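Working practice: new bench rules for the two-arm cells

From January, every two-arm bench at Stumau works to the same written rules. Until now each team kept its own sheet, and the sheets did not agree. The one at Prila had an entry on who may clear a fault but nothing on what to do with loose parts. The Escobedo sheet had it the other way round. Otis Doucet has put the three versions into one document, which is now on the shared drive under Bench Practice, with a printed copy to go up beside each cell.

Most of it will be familiar. The main points are set out below, with the parts that have changed.

Trays. Blue is for red-capped switch modules and red is for green-capped ones, on every bench. Some of you have been using the colours for "done" and "not done", and that has to stop, as people move between benches and carry the habit with them. Trays stay inside the arms' reach and no tray is to be moved by hand while the arms are live. If a part lands in the wrong tray, let the run finish and log it. Do not reach in to put it right.

Control boxes. A control box that is being handled as a workpiece must not be wired to anything. This applies even if the wiring is only a test lead. The emergency stop on a workpiece stops nothing, and a visitor or a new starter may well go for it first. The bench's own stop has to be within reach of the operator's chair and carry the yellow label with the cell number. Check it at the start of each shift, by pressing it, and sign the sheet.

Speed. Arms run at no more than 300 mm a second while anyone is inside the yellow floor line. Outside it, the normal programme speed applies. The line is there for people walking through as well as for operators, so please do not park chairs or trolleys across it.

Grippers. Open the fingers fully before homing the arms. We have had more than 50 logged finger faults since the cells were set up, and a good share of them came from homing with something still held.
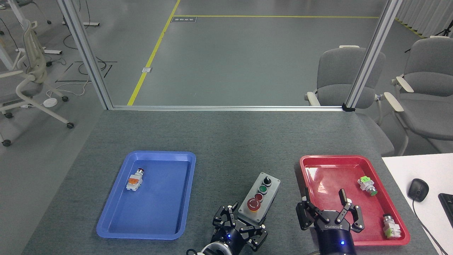 Roscoe Benavides wrote in after the draft went round to say that the speed rule will cost his team time on every changeover, and that he would sooner see the arms stopped altogether when someone crosses the line. A slow arm, in his view, makes people careless, because they get used to standing next to it. He also asked why the stop check is once a shift when the old Prila sheet had it once a day and had no trouble.

Both points were discussed. The speed limit stays for now, but a full stop on crossing the line will be tried on the Kurier cell and the results will go in a later issue. The stop check stays at once a shift. It takes less than a minute and the two shifts do not always leave the bench the same way. Anyone who finds that the check is holding up a start should put it in the log so that there is something to go on.

There are two smaller changes. Desks next to a cell can still be used for the mouse and keyboard, but drinks are to be kept off them. Cables on the floor behind a bench must be taped or run in a cover before the arms are powered, and that includes chargers.

Holding a housing. When one arm holds a control box and the other works from a tray, the holding arm grips low on the housing, clear of the buttons. The free arm does not start its next move until the grip has been confirmed on the screen. This was already the rule at Escobedo and has been copied across with the wording unchanged. 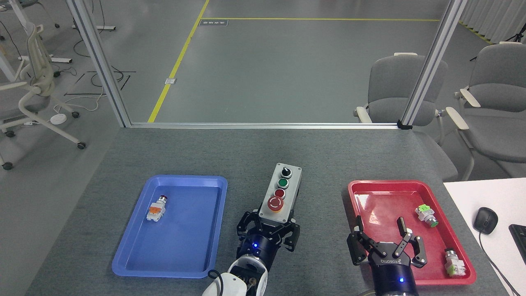

Left gripper on the base of the control box, right gripper open over the red tray.

The log form has changed as well. Its number is 3,051 and it replaces the old fault slip, which should go in the recycling. The new form has a box for near misses. Please use it, even when nothing was damaged and the run carried on.

Operators need to read the full document and sign the list before their next booking. Comments on the wording go to Otis. Requests for exceptions go to your team lead first, in writing, with the cell number and the job.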